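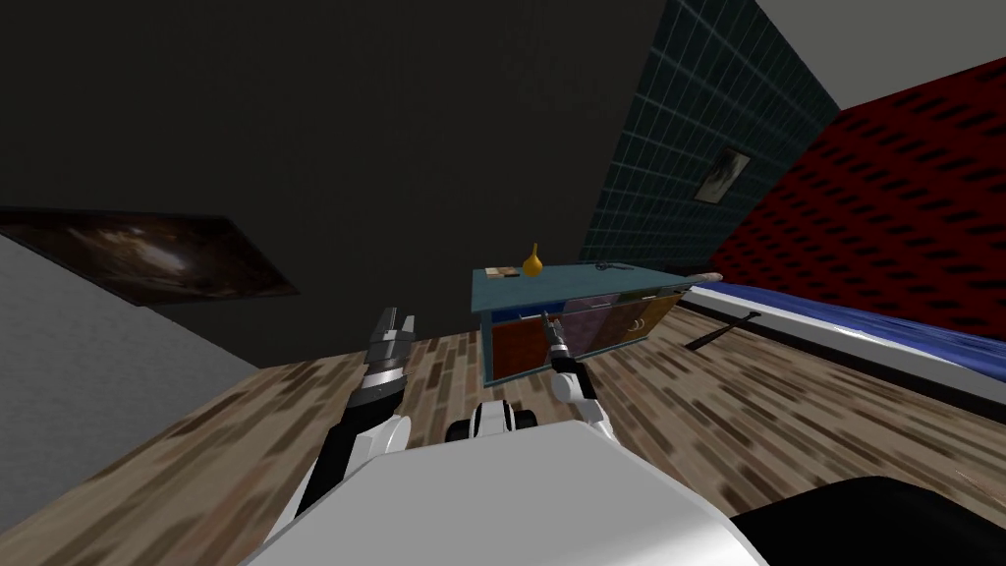 About Stiltden

2 min read

Stiltden is a language school above a tire shop in Dekthorpe. We teach evening classes to grown-ups, most of whom took four years of Spanish in high school and can still ask where the library is.

We opened with one class, 6 students and a whiteboard that had belonged to a dentist. These days 230 people come through in a year, and we teach Spanish, Italian, Indonesian and, when enough people want it at once, Portuguese. Indonesian started as a favor to the Hidayat bakery downstairs and across the lot, whose regulars wanted to order properly. It now has a waiting list. Italian has noticed.

Classes meet once a week for 17 weeks. You will talk in the first one, badly, and so will everybody else. Homework takes an evening if you do it and a good deal of creativity if you don't. Our teachers have heard the one about the dog in all four languages.

We don't promise fluency by December. A student who finishes two terms can usually get through dinner with the in-laws, argue politely over a hotel bill and follow half of a soap opera – the half with the shouting.

Groups stop at nine people. Beginners start in fall and again after New Year's. If you aren't sure of your level, come by on a Sunday afternoon and chat with us for ten minutes. It isn't a test, although people do tend to dress for it.

Parking is behind the tire shop. Please leave the bay doors clear.

14 shares | 2 comments

Related
Which class should I take?
Breketti Night: our Italian supper, with menu
Fees and refunds
Indonesian for people in line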